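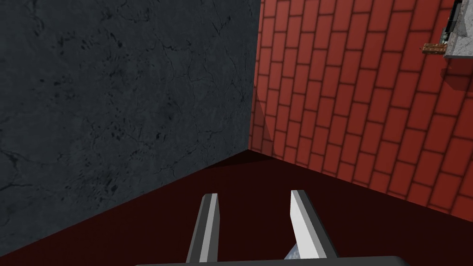 Siebe Maes wrote to say that he had moved his club's website to us on a Friday night, against all advice including ours, and that the only complaint so far came from a member who missed the old visitor counter. We can put a visitor counter back, Siebe. It's under Extras.

Mudia Small Host

Last updated: February 14, 2022

Small Host is shared web hosting for sites that don't expect to be famous by the weekend. Clubs, choirs, a dentist, a man who restores accordions. You get space, a control panel, email that arrives, and a support desk staffed by people who have read your ticket before answering it.

What you get

Each account comes with 7 mailboxes and 3 databases. If you need an eighth mailbox, ask. We'll probably say yes, but we like to be asked.

You can point 2 domains at one account. Both can show the same site or each can have its own folder, and the setting for this is a single checkbox that took us an embarrassing amount of time to build.

Storage is 2660 MB. People write in about that number. It was what was left per account when we divided up the disks on the first server, and by the time we bought bigger disks it was printed on the mugs. A text-heavy site with a normal number of pictures will take years to fill it. A folder called "wedding_raw_FINAL" will take an afternoon.

SSL certificates are included and renew themselves. PHP is included, and you choose the version in the panel. Please choose a recent one. We keep an old version around for customers whose guestbook script stopped being maintained long ago, and we keep it the way other people keep a shed.

What you don't get

There is no site builder. We tried one. It made every site look like a yoga studio, including the yoga studio's, and they complained too. You can install the usual blog and forum software from the panel, or upload your own files over SFTP like it's the old days with better locks.

There is no "unlimited" anything. If you have a plan elsewhere that says unlimited, look for the page called Fair Use and see how limited it is.

We don't do streaming, game servers or anything involving coins.

Backups

Backups run every night to a second machine at Drosten, in another building. You can restore a single file or the whole account from the panel. Geert Segers restores his whole account more often than any customer we have, and says it's cheaper than learning Git.

Database backups are kept separately, so if you only broke the database, restore only the database. The button is next to the other button. Read both before pressing.

Moving from another host

Send us the login for your old account and we'll copy the files, databases and mailboxes. Coming from Garrido or Visano, this is mostly automatic. Coming from anywhere else, it is mostly a person with a coffee, and may run into the next day.

Don't cancel the old account until you've checked the new one. Check the contact form as well. Everyone forgets the contact form, then spends March wondering why it has gone so quiet.

If your domain is registered somewhere else it can stay there. Change the nameservers to the ones in your welcome mail and wait. Refreshing the page doesn't speed it up, though we do it too.

Support

By ticket, weekdays. There's no phone number. Outages are watched day and night by software that wakes one of us up, and it is not gentle about it.

Billing is yearly, in advance, with a reminder before renewal and another one after that. If you ignore both, the site goes offline but the files are kept for a while. Write to us and pay up and we'll switch it back on without a lecture.

This site uses cookies to keep you logged in and to remember that you closed this notice. Accept / Settings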